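4.2 Gripper comparison on coiled cable

We ran both grippers, the Sinetti linkage type and the Vosberg parallel jaw, on the same arm with the same Radura controller settings. Only the fingers changed, plus the tool offset. Two cable sets, 41 object poses each, repeated over the full sweep of approach heights. Total 3,069 grasp attempts after dropping runs where the controller timed out. Closing force fixed for all of them.

Cables are a bad case for the default planner. Thin loops, lots of gaps, and the depth map tends to merge strands with their shadows. The wrist view is less affected – black cord on a pale table segments well, but black fingers next to black cord does not. We mask the fingers by joint angle before segmentation, see Sec. 3.
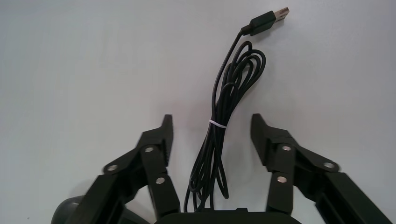

Figure 2. Wrist camera view, fingers open on either side of a USB cable held with a white twist tie.

Target point was the tie wherever one was found, otherwise the densest part of the bundle. Grasps on the lower loops were scored seperately. The Sinetti fingers did better on the tie, worse on single strands. Vosberg the other way round, though the margin is small and we would not read to much into it. Connector grasps not included here – these follow the Quiambao protocol and are reported in 4.3.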